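Sleep and the Runner: Why the Hours After Your Workout Count Too

If you have been coming to the morning group at Groncombe for any length of time, you have heard me go on about warming up, and about shoes, and about the hill behind the Cheng building that everyone loves to hate. What I haven't talked about nearly enough is sleep, and after three separate people stopped me in the parking lot in August to ask why their legs felt like wet sand, I thought it deserved a proper item of its own.

So let's start with what goes on while you're in bed. When you run, lift, swim or even take a long brisk walk, you put small amounts of strain on your muscles. They mend afterward, and come back a little stronger, and a good share of that mending happens when you are asleep. Your body releases growth hormone during the deep part of the night, your heart rate drops, and your muscles get a long quiet stretch with nothing asked of them. Cut that stretch short and you can still exercise the next day, of course (most of us have done it, parents of small children especially!), but everything feels harder than it ought to. 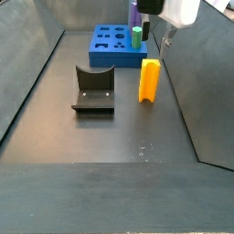
There's a head side to it as well. A tired brain is slower to react and quicker to give up, so the same pace you held happily last week can feel like a real struggle after a couple of short nights. I notice it most on the trail, where I start catching my toes on roots I would normally step right over. If you find yourself getting clumsy or grumpy halfway through a session, it may have very little to do with your fitness.

Now, how much do you need? Most adults do well on seven hours or more, and people who are training hard often want extra on top of that. I'm one of those who needs more than I'd like to admit. Please don't lie there doing arithmetic about it, though. One bad night before a race or a big session won't undo your training, and worrying about it tends to cause the next bad night. What you want to look at is the general run of things over a week or so.

A few things have helped people in our group. The first is boring, I'm afraid, and it's getting up at the same time every day, weekends included. Fung-ping Au tried this for a month before the Osmont relay and told me the first week was miserable and the rest was lovely. She has kept it up, and she's now cheerful at 6 a.m., which takes some getting used to.

Then there's caffeine. It hangs around in the body far longer than the lift you feel from it, so if you like a strong coffee or one of those pre-workout drinks before an evening class, try moving it earlier or skipping it for a while and see how you go. The same with heavy dinners and a glass of wine late on. Wine may help you nod off, but the sleep you get in the second half of the night is usually poorer.
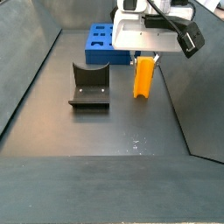 Brunello Bortolotti
Running and Conditioning Coach, Jatden Fitness

Evening workouts are the question I get asked about more than any other. Plenty of people sleep perfectly well after them, and if the evening is the only time you have, then for goodness' sake keep coming. Hard intervals are the ones to watch. If you finish a tough set and find yourself wide awake at midnight, leave a longer gap before bed, or swap that session to another part of the day and do your easy miles at night. A warm shower and ten slow minutes of stretching on the bedroom floor work nicely for me.

Naps are fine too! Keep them short and take them in the early afternoon, and set an alarm, or you'll wake up at dinnertime not knowing what year it is.

If you're sleeping plenty and still feel worn out week after week, or someone at home tells you that you snore and gasp in the night, please go and talk to your doctor. Coaches can fix a training plan, but we can't look into that sort of thing for you, and it's well worth having checked.

I've put blank sleep logs on the front desk at Groncombe, two pages each, and you're welcome to take one home. Fill in your bedtime, when you got up, and how your run felt, then bring it along to any morning session and we can look it over together while everyone's stretching.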